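Home | About | Recipes | House | Contact

The great table clear-up (or, where do all the wrappers come from?)

4 November 2021
By Ngaio Rakena

So I have a theory that a kitchen table is never more than one cup of tea away from becoming a bin. Ours is in the corner by the shelves, under the posters, and it gets everything: post, homework, keys, the things people take out of their pockets when they come in. Mostly, though, it gets wrappers. Sweet wrappers, biscuit wrappers, the paper from round whatever it was somebody ate while standing up reading the back of the packet.

When we moved to Urstead in June I swore it would be different. I had a proper cloth for the table, the yellow and white checked one with the fringe, which Ngân La gave me when she left her flat in Trurnham, and I thought a nice cloth would make us behave. It has not made us behave! What it has done is make the mess look quite cheerful, so I put up with it for longer. I walked past it all through half term and thought oh, that's rather pretty, and went to put the kettle on.

Anyway, Hawi Mersha was coming for dinner and bringing Byung-chul Pyo, who has never seen the house, so something had to be done. I gave myself until the end of a radio programme. My way of doing a table (I've tried the other ways, the boxes, the trays, the little basket for "bits") is just to start at the front edge and go towards the wall, and not to stop and read anything. Reading is fatal. I once lost most of a morning to an old newspaper I was supposed to be wrapping cups in.

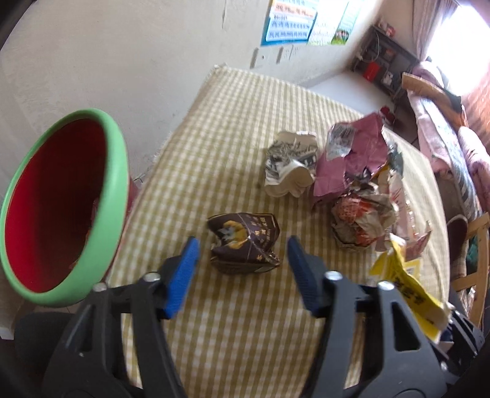 The other rule is that a scrunched-up thing gets unscrunched before it goes anywhere. I know that sounds mad and it does slow you down, but I have thrown away 3 perfectly good bus tickets, an earring and a note from school by assuming a ball of paper was only a ball of paper. It also means you can sort as you go: plain paper in one bag for the recycling, anything shiny or plasticky in the ordinary bin. Tuấn Lâm does the scrunch test, where you squash it in your fist and if it springs back open it's not paper. He's very pleased with the scrunch test and will show it to anyone.

I wasn't brave enough to do the shelves as well. They're a project for the winter. There are things on there I haven't looked at since we unpacked, and I suspect at least one box of cables for machines we no longer own.

The cloth went in the wash afterwards, on a cool one, with the fringe tied up in an old pillowcase so it doesn't knot itself. If you've got a fringed cloth and you've been putting it in loose, do try this, it saves such a lot of picking at it with a fork later. I dried it over the door and didn't bother ironing. Checks hide creases, I find, or at any rate they hide them from me.

And dinner was lovely. We had noodles and the last of the green beans and far too many of the sesame biscuits Hawi buys from Phan, the little shop near the station, and we sat there talking until very late. You can guess what the table looked like by the time they left. I've put a paper bag on a hook by the door now, for wrappers only, and so far Tuấn has used it twice and I have used it once.

Next time I'll tell you about the drawer.

Recent posts
Washing curtains without crying
Four soups for a cold week
What I kept and what I gave away when we left Trurnham
A rainy walk round Urstead

Older posts | Newer posts | Back to top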